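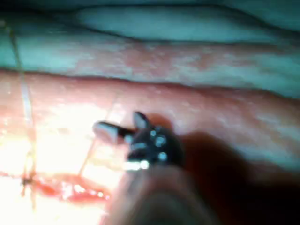 Wrist view, suturing task: jaws open, knot at the left end of the incision.

Progress report to the Brastia fund, September

Recording is under way at the Jernidar bench. We have 41 usable suturing examples, which is fewer than the plan promised and more than the plan deserved. A further 18 were thrown out, mostly for glare. The learning system can put up with a good deal, but it does like to see the thread.

Labelling is done by two people working separately, using the Weker software. They agree on where a stitch begins. Where it ends is still under discussion – at length, and usually near the kettle.

Szalai has sent the revised lamp mount and, in the same post, the invoice for it. Both have been dealt with.

Next period: record with the lamp lowered, settle the rule for stitch endings, and run the first training on the full set. We ask to move the second payment back by two months, a request we expect to be popular.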